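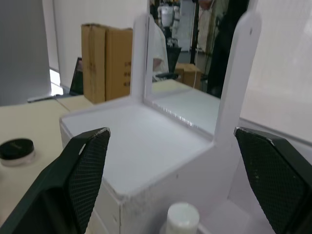

Fig. 1. White painted wooden stand with a raised back.

Consumer Claims, Unit 4: What does "organized" mean on a product page?

Read before the seminar. Bring your marked-up copy of the Sorklow listing.

Last unit dealt with price claims, which at least contain a number you can check. This one deals with claims about order: that a box, tray, rack or drawer will save you time, calm you down or get you out of the house sooner. I don't believe most of them, and by the end of the unit I'd like you to be able to say why without waving your hands.

4.1 The time-saving claim

The Irside leaflet says its customers save 168 hours a year. Try the arithmetic before you try anything else. There are 168 hours in a week, so the claim is that a set of drawer dividers gives back one full week, nights included. Spread over a year, that comes to nearly half an hour a day. To save half an hour a day looking for things, you must first be spending more than that looking for things. Do you? The leaflet does not say how anyone measured it. My guess is that somebody liked the sound of "a whole week" and worked backward.

4.2 The survey claim

Motitz reports that 368 of 800 buyers felt "more in control" after a month. That is 46 percent. Turn it over and 54 percent did not say so, and these are people who had already paid. Questions to put to any figure of this kind:

Who was asked, and who answered?
What were the other choices on the form?
Was there a group that bought nothing and simply threw things out?

The third matters most. People who buy storage usually sort their belongings on the same day. If they feel better afterward, the sorting may deserve all the credit. 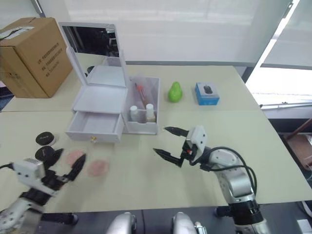 The same problem turns up in before-and-after pages. The "before" shelf holds everything the household owns, and the "after" shelf holds a third of it. Where did the rest go? Leone's page never says. Count the items in both halves of any such page and write the two numbers side by side.

4.3 Capacity

"Holds up to 100 items" is true of nearly any container if the items are small enough. Cotton swabs count. Look for inside measurements, and be wary when only the outside ones are given. A drawer loses space to its walls, its base and the gap above the contents.

For the seminar: pick one sentence from the Sorklow listing, state what evidence would support it, and state what evidence the seller gives. Half a page, typed. Opinions about whether the thing looks nice will not be marked.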